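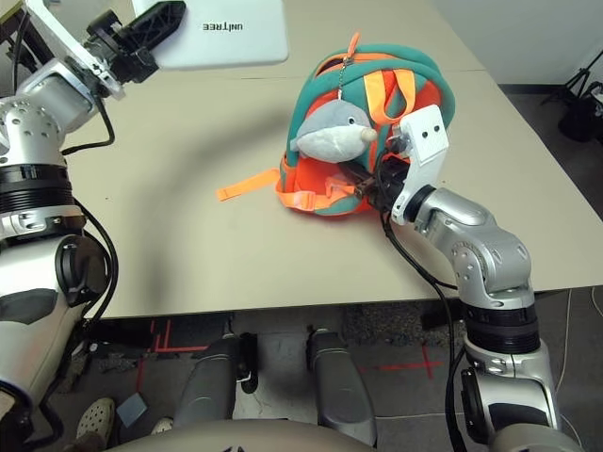
Skitescombe firm opens bookings for robot trial days

A Skitescombe company is to hire out a two-armed robot by the day, complete with an operator, to schools, shops and small warehouses that want to try one before they spend any money.

Kong Trial Days will begin in February from a unit on the Stevbridge road. Customers bring their own goods or equipment, agree a task in advance and watch the robot attempt it at a table. They leave with the recordings and a short written report.

Packing and unpacking bags is one of the jobs on the firm's standard list. The bag used is a child's backpack in orange and teal, with a plush dolphin hanging from the zip pull. One arm reaches into the open bag while the other holds a flat white panel, printed with the name Unitree, up above the table.

Annag Purves, who runs the service, said soft items had been put on the list at the request of the first businesses she spoke to.

"Everyone has seen a robot arm move a box," she said. "The people ringing us want to know about bags, coats, cables and things with straps on. A strap lies differently each time you put the bag down. We would sooner they saw how that goes on an ordinary table than read about it in a brochure."

A trial day runs from 9am to 4.30pm. The morning is spent setting up and teaching the task, with an operator guiding the arms through it. After lunch the robot makes its own attempts, up to 100 of them if the task is a short one. Each attempt is marked as finished, part finished or failed, and the marks go into the report along with the time taken.

The price is £3,139 for a full day, including the operator, the report and use of the unit. Travel to a customer's own site is charged on top and is limited to addresses within 18 miles of Skitescombe. Half days are not offered. Purves said the teaching stage took up most of a morning and there would be little left to show for the money.

Items brought in must weigh no more than the limit given on the booking form. Glass, liquids and anything with a blade are not accepted. Visitors are asked to stay on their side of the floor markings while the arms are moving, and under-16s must be with an adult.

Endmont, the mail order business that sells school bags and sportswear, took one of the early sessions at a reduced rate. Its returns manager, Rehema Kimaro, said she had gone to find out whether a robot could check returned bags for things left in the pockets.

"It managed the main compartment more often than I expected and the small front pockets less often," she said. "It is slow. One of my packers would do it in a fraction of the time. But I came away with figures I could show to my director, and I had not been able to get those anywhere else."

Kimaro said Endmont had no plans to buy a robot this year. It has booked a second day to try folded garments.

Atif Dhanial, who teaches design and technology in Stevbridge, also attended an early session and was less sure about the cost. He said the day had been well run and the report was clear, but that the price was beyond a single school.

"If four or five of us shared it, perhaps," he said. "The pupils would get a lot from seeing the failures as well as the good runs. I have asked whether there might be a schools rate."

Purves said a lower rate for schools was being looked at and would be announced before Easter if it went ahead. The firm has set aside 10 trial days for the opening month and will add more if those are taken up.

Bookings are made by telephone or on the form at the Stevbridge road unit, which is open to callers on weekday mornings. A deposit is payable when the date is agreed, and the task must be settled with the operator a week beforehand.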